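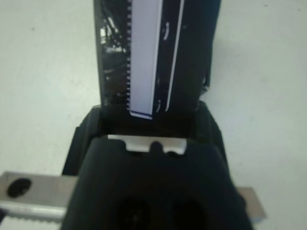

Figure 2. Wrist camera view from the Trirnau kit, with a black handheld device upright above the gripper.

4.2 Small glossy objects

I'll admit I had low hopes for this part of the review. Tunellow sells the Trirnau kit as ready for small household objects, and shiny black plastic is where I expected the wrist camera to struggle. Look at the streaky white reflections left of the fine row of teeth in Figure 2 – our own segmentation code hates those. We ran 30 trials with the default settings and the kit's software found a usable grasp in 20 of them, which beat my guess by a lot! The black gripper takes up plenty of the view, though, and a dark object right above it makes the outline hard to pick out. I'd love a lighter housing as an option. We ran the same objects again at the Mitthorpe lab in June, with the 2 lighting setups described in Section 3.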